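Subject: Re: [handheld-tools] Anyone using the Redura two-hand kit?

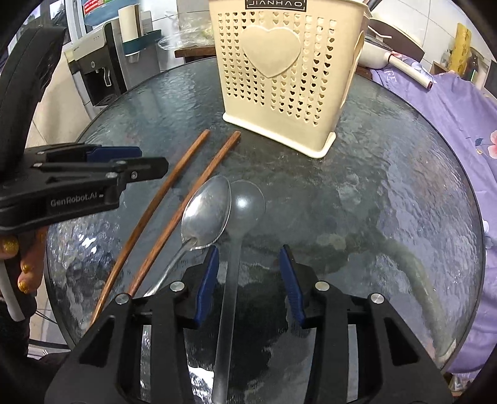

We've had the Redura kit on loan since February, so I can answer most of what was asked. I work for Platadow, which does small contract jobs in household manipulation data, mostly table and kitchen tasks. We don't sell Redura gear and we pay the same price as anyone else. Opinions are mine.

The original message, trimmed:

> We are a small lab in Stanville and are looking at the Redura two-hand
> kit for tabletop work. The dealer (Riquelme) has quoted us for the
> hardware plus a year of their processing service. Before we sign I'd
> like to hear from someone who has used it on real household items.
>
> 1. How does it do with thin things, like flatware and chopsticks?
> 2. Is the processing service worth paying for, or can we do it
> ourselves?
> 3. How long before the finger pads need replacing?
> 4. Anything in the dealer quote we should push back on?

Taking them in order.

1. Thin items

Better than I expected with spoons, mixed with chopsticks. A metal spoon lying on a flat table can be picked up by the handle if you come in low and let the pads touch the surface before you close. A clear plastic spoon handles the same way in the fingers, but it's harder on the tracking and on whoever is labeling. On glass we lost the outline of clear items in a lot of clips. If your tasks allow it, put a plain mat down for part of your recordings and keep the bare glass for the rest, so you have both.

Chopsticks roll. The pads are soft enough to hold one once you have it, but the approach matters. Going across the stick works. Going along it mostly pushes it away. Picking up two at once is possible and we stopped asking for it, as the second one tends to turn in the grip on the way to the basket.

Putting utensils into an upright basket takes more practice than picking them up. You have to turn the wrist quite far, and a long handle will catch on the rim. New operators should do a half day of nothing but that.

We logged 710 takes of clearing utensils from a table into a basket. After our own check, 671 were kept. Most of the rejects were lost tracking, and the rest were plain drops that didn't fit the task script.

2. Processing service

You upload the raw recordings, they send back synced and trimmed takes with the hand paths filled in. The results are fine. Turnaround was next day for small batches and slower for big ones. Their upload page stalls on large batches, so we send no more than 500 takes at a time and split anything over that.

Could you do it yourselves? If you have one person who is comfortable with time sync and camera calibration, yes. The raw format is documented and the export tool runs without the subscription. We did one batch in house to compare, and it took our engineer most of a week to set up. After that it was routine. For a lab that records every day I would do it in house. For one that records now and then, I'd pay.

One caution. The service does its own filtering and by default it deletes what it rejects from the shared folder. Turn that off in the project settings before your first upload, or keep your own copy.

3. Pads

We're on our second set. The first lasted 6 weeks of steady use before the edges started to round off, and thin items are where you notice it first. A worn pad will still pick up a bowl but will slide off a spoon handle. Change both pads on a gripper together. Wiping them with a damp cloth at lunch and at the end of the day helps with grip, especially if you work around food or cooking oil.

4. The quote

Riquelme quoted us for a carrying case, a spare cable for each gripper, and an on-site training day. Take the cables. Skip the case, any padded tool case will do. The training day was useful but covered very little on two-handed work, so ask what's on the schedule before you agree to it. They were willing to swap ours for extra pads when we asked.

Also check what the warranty says about the finger joints. Ours covers the body and the electronics. The joints are listed as wear parts, which we only found when one loosened and we had to buy the replacement. The swap itself is easy with a small driver.

Other things you didn't ask: the grippers are tiring for people with small hands, and the cable wants to hang on the outside of the arm or it ends up across the table. We clip it to the sleeve.

I can share our task script and the reject notes off list if that would help. The recordings themselves belong to the client, so I can't send those.

-- 
Platadow, data collection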